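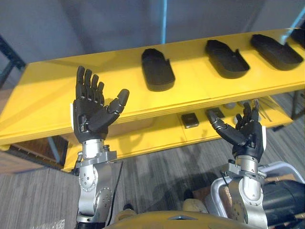

A reader from Vilela writes that her town marks Neighbor Day in spring, and asks why our page puts it in September. Both are correct. Every town chooses its own day.

Tags: Holidays, Community Days
68 shares

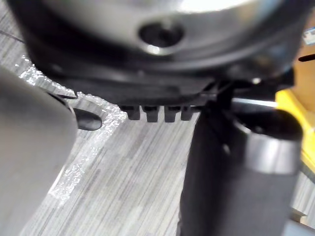 Is Neighbor Day a day off from work?
It is a normal working day in Vilela and in Grarano. Shops and schools stay open.

How do people celebrate?
Most streets share a meal in the evening.
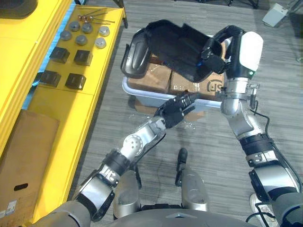 In Grarano they also hang paper lamps on the doors and keep them there for two nights.

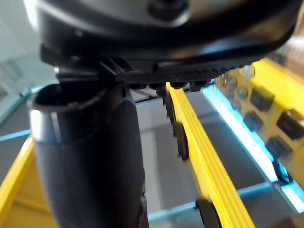
Children may stay up late on the first night.

2 comments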